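October, late, past 11

Long one tonight. Got to the shop at 6 and only home now, feet dead, writing this fast before I forget what we changed.

Gloves finally talk to the hand. Sort of. Right one is good. Left drops out whenever the thumb goes past the palm, and I still think it's the connector and Adanech still thinks it's my code. Swapped the connector anyway. Same dropout. So maybe my code, ugh.

Lag was the big thing. 400 ms when we started, you move and then you wait and then the Bralline moves. Unusable for anything small. Took out the smoothing I put in last week (why did I put it in) and turned the logging off and got it down to 53. Felt like a different machine. Adanech yelled.

Redid the marker offset too, becuase the board on the back of the glove had shifted when we re-glued it. Cables are a rats nest, need to label both ends, keep saying that. Đức on gloves most of the night, he has the steadiest hands. Small parts only, slow, hold it up, turn it, put it down, again. 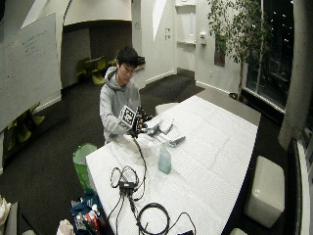 Vija says we're nuts to chase the lag before the grip force is sorted, a fast hand that crushes things is worse than a slow one. She'd do the force limit first, then the left glove, and leave the rest till the Kiều people want their bench back. Fair. Didn't want to hear it at ten at night but fair.

So tomorrow: force limit. Start low and creep up. Ask Takumi if he still has the spare thumb servo from the Diron build. Write down the offsets somewhere that is not my arm.

Saved run is 2,577 samples, right hand only, on the shop drive under "good maybe". Need to rename it. Left hand stuff I threw out, too many gaps.

Forgot dinner again. Ate crackers over the sink. Left my charger at the shop, phone on 6 percent, alarm had better go off.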